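Clida publishes chore readiness results for home and small-office robots

Tidying a desk remains harder for a machine than moving a box, company says

August – Clida, which tests automation equipment for domestic and light commercial buyers, has released the results of its second chore readiness study. The study covers 12 tasks that a person would normally do without instruction, among them sorting desk cables, folding towels, restocking a shelf and loading a dishwasher.

Desk work, cable sorting task:
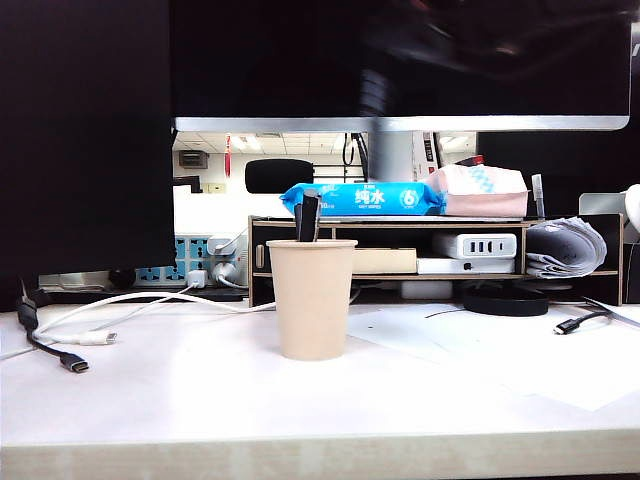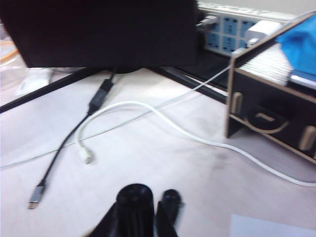

Of the 12 tasks, two were rated ready for unattended use. Both involve rigid objects of known size: moving sealed cartons from a trolley to a shelf, and placing empty crates in a stack. The remaining tasks were rated either as needing a person within reach or as not ready.

Cable sorting was rated not ready. The task requires the machine to pick up a loose lead by its connector, free it from any other lead it crosses and lay it in a given position. A lead changes shape each time it is touched, so a plan made before the first grasp is often out of date by the second. Thin white leads on pale surfaces gave the most trouble, as depth readings at that contrast were unreliable.

"A carton stays where you put it and a cable does not," said Frøydis Bakke, head of testing at Clida. "The arms are accurate enough for this work. The weak point is knowing which end belongs to which lead once two of them cross, and we saw little progress on that between the first study and this one."

Each task was attempted 60 times from a different starting layout. A run was counted as complete only if no person touched the equipment or the objects. Runs were stopped after 11 minutes. Clida did not score for speed within that limit, although times are given in the full report.

Towel folding moved up one grade, from not ready to needing a person within reach. The change came mostly from better recovery after a dropped corner. Dishwasher loading stayed where it was. Plates and mugs were handled well, but cutlery and thin lids were still dropped or left behind.

The control software used in the study was Clikport, Clida's own test platform. Object models were supplied by Petrenko, and the scoring method was reviewed by Joltano, which had no part in the runs.

"Buyers ask whether a machine can do a chore, and the answer depends on how far the layout is allowed to vary," said Gunvor Lindholm, technical reviewer at Joltano. "A rating without the layouts beside it has limited use. We asked for the layouts to be published, and they have been."

The report, the starting layouts and the run logs can be requested from Clida free of charge. Failed runs are included – with the reason for each stop. A third study will add wiping and bin emptying and will keep cable sorting in its present form, so that results can be compared directly.

Notes to editors

Ratings apply to the equipment as tested and should not be read as a safety approval. Clida does not sell robots or grippers.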